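How to Sort and Store a Mixed Load of Fruit (and Which Advice to Ignore)

August 4, 2022

Every fruit storage guide I have read seems to have been copied from the one before it. Wash it, don't wash it. Put a paper towel under it. Buy a special box with a vent in the lid. I own the special box, from Kuusk, and after a whole November of apples I could not tell its contents from the ones in a plain open basket that cost a fraction of the price.

So this is the short method I use when I come home with apples, lemons and a mango or two all rolling around in the same bag. It takes less time than reading most of the articles on the subject.

What you need

A clear table, an open basket, a dry dish towel, and the crisper drawer in your fridge. That's all. A basket with cut-out handles is handy for carrying, and plastic wipes clean more easily than wicker, whatever the magazines prefer. Wicker also leaves a nice woven pattern on a soft pear, if you like that.

Step 1. Tip everything out

Do this gently, and onto a table, where you can see all of it. People like to sort straight from the bag and I don't believe it works. The bruised one is always at the bottom. A table with a raised edge is best for round fruit. If yours has no edge, roll up the towel and lay it along the side where things tend to escape.

Spread the fruit out so that lemons aren't hiding behind apples.

Step 2. Handle each piece once

Pick it up, turn it over, and press lightly near the stem. You are looking for soft spots, broken skin and anything that smells like cider. On dark red apples a bruise is hard to see, so trust your thumb over your eyes. Tapping them and listening is supposed to reveal something too. I have tapped a lot of apples and learned nothing.

Damaged fruit goes on a plate to be eaten or cooked today. Don't talk yourself into putting it back with the others.

Step 3. Group by how fast it ripens

Apples give off ethylene, a gas that hurries other fruit along. This one piece of common advice does hold up, though the drama around it is overdone. A night next to an apple won't ruin anything. A week in a closed bag with one might.

Apples: the fridge if you want them crisp for weeks, the basket if you'll finish them in a few days.

Lemons: the fridge, in a closed bag or container. On the counter they look cheerful and turn into golf balls. I know the bowl of lemons is in every kitchen photo. Someone is throwing those lemons out.

Mangoes: the counter until they give a little when pressed, then the fridge. Color is a poor guide, as some kinds go yellow and others stay green.

Step 4. Fill the basket

Firm and heavy pieces at the bottom, ripe ones on top where you'll see them. Two layers at most. Set apples down, don't drop them - a fall of a few inches is enough to bruise one, and you won't know until later in the week.

Skip the paper towel lining unless something is damp. It hides crumbs and leaks and I have never seen it save a single apple.

Step 5. Leave the washing until later

Wash fruit right before you eat it. If you must wash it all at once, dry it completely before it goes anywhere near the basket or the drawer. As for the vinegar bath, the Watus produce rinse and the rest of it, running water and a rub with your hands is enough for me.

Step 6. Look at it again

Put the basket where you walk past it. The best storage trick I know is a basket in plain sight, and it beats the Nernalholm charcoal pouch I was given by a wide margin. Every couple of days, lift out the top layer and check underneath. Anything that has gone soft gets moved to the front or into a pan with some sugar.

If you keep finding spoiled fruit at the bottom, you are buying too much. A better basket won't fix that, and I'd be wary of anyone selling you one that will. Try a smaller bag next time and see how long it lasts.
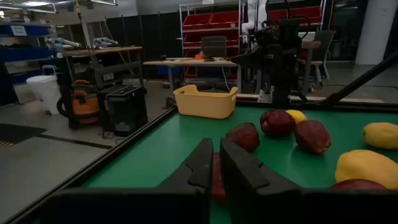 And wipe the table down when you're done, before the sticky spots dry.

Recent posts
Do You Need a Salad Spinner?
How to Clean a Crisper Drawer Without Taking the Fridge Apart
The Kiltutden Peeler, One Year On
Freezing Berries: The Tray Step Is Worth It
Bread Boxes, and Why Mine Holds Batteries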